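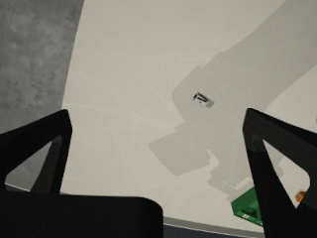
Hallo zusammen, ich dampfe seit dem Frühjahr den kleinen Vedent-Pod und seit etwa 2 Wochen sifft der mir unten raus. Erst dachte ich, ich hätte beim Befüllen gekleckert, aber nein, jeden Morgen wieder ein Ring unterm Gerät — und das auf einer hellen, cremefarbenen Tischplatte, da sieht man ja jeden Tropfen! Liquid ist das Tabakaroma von Guerra, 9 mg. Coil ist neu. Hat jemand eine Idee?

Jutden

Ist bei mir auch so gewesen. Andere Marke kaufen.

Jancombe

Welche Coil hast du denn drin, und wie dünn ist das Liquid? Ich hatte das gleiche Theater, bei mir war es der kleine Dichtring am Pod, der saß schief (mit bloßem Auge kaum zu erkennen!). Zieh ihn mal ab, mach alles mit Küchenpapier sauber und setz ihn neu ein. Und den Tank nicht randvoll machen, oben muss ein bisschen Luft bleiben. Auf 17 Watt würde ich auch nicht runtergehen, da blubbert meiner nur noch — mit 20 läuft er sauber. Nachts stell ich ihn übrigens immer aufrecht hin.

Vapo_Nord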